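Student Project Report: Observation of a Garment Handling Demonstration
Course unit: Data Sources for Manipulation
Site: Londley open day, hosted by Plimmont

1. Scope

The report covers one demonstration attended during the Londley open day in December. The task under study was clothes folding on a bed, recorded with hand-held grippers. Our assignment was to document the working setup and identify which parts of the procedure could be repeated in our own lab.

2. Work at the bed

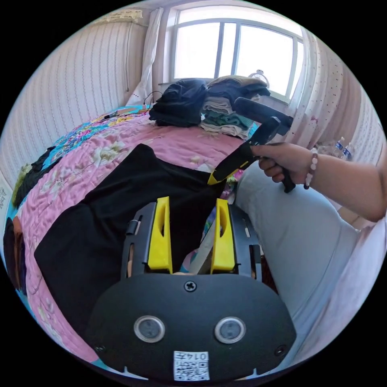
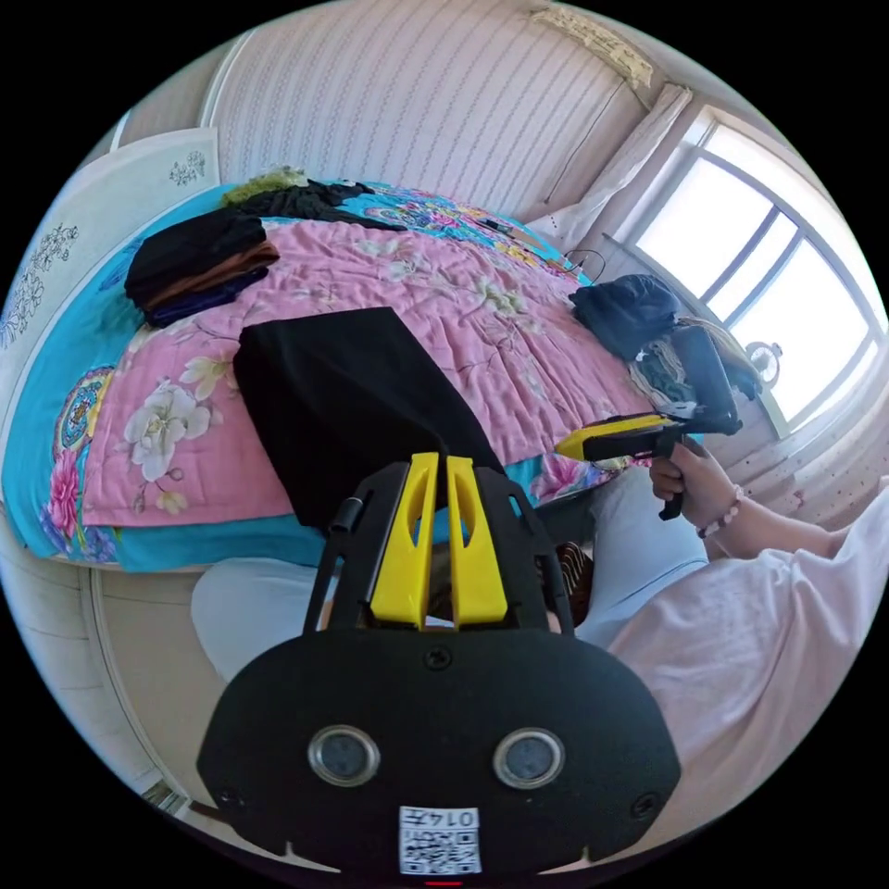
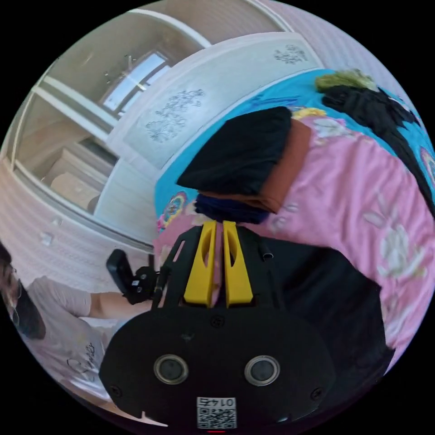
Hand-held grippers at the bed, with folded and unfolded clothing on the floral bedding.

What does an operator need to practice before recording usable folds?

Mostly the grasp at the edge of the cloth. The host's training sheet puts this ahead of speed: close the fingers on a single layer, lift, check that the second layer has stayed down, then carry the edge across. New operators repeat the lift alone until it is consistent and only then record a complete fold.

3. Procedure as explained by the host

The operator holds one gripper in each hand and performs the task directly. No robot arm is needed during recording. The motion of each gripper and the opening of its fingers are stored together with the video, and the result is converted offline into trajectories for an arm with a matching end tool.

An episode starts with the garment unfolded and ends when it has been placed on the stack and both grippers are open. If the operator drops the garment, the episode continues. If the operator touches the cloth with a bare finger, the episode is discarded. Episodes are labeled by garment type and by number of folds. The labels are entered in Plenasik, the annotation tool used by Plimmont, after the session is over.

The host gave the size of the folding set as 189 episodes. We were allowed to review 50 of them on a workstation in the next building.

4. Review of episodes

We sorted the reviewed episodes by the step at which the operator slowed down or had to try again. Three groups emerged.

First grasp. Thin fabric slid out of the fingers when the approach was too flat. A steeper approach fixed this but pushed the cloth into the bedding, and the fingers then sometimes picked up the quilt as well.

Second fold. Dark garments were difficult to judge on video. The edge between the upper and lower layer was hard to find, and two of our group labeled the same moment differently on several occasions. We kept both labels and marked these episodes as unresolved.

Placing. Few problems. The stack shifted when the fingers opened too close to it.

5. Comparison with our lab

Our own bench (project name Nigatu) uses a flat table with a rubber mat. A mattress gives way under pressure, and the height of the cloth changes during the grasp. Our current grasp routine assumes a fixed surface height and would have to be changed before any of the bed data could be used. A foam pad under the mat would be a cheap first test.

6. Open points

Time synchronization between the two grippers was mentioned but not shown. We have requested the format description and have not received it yet. The discard rule for bare-finger contact should be copied into our protocol in its present form. Battery life was not covered.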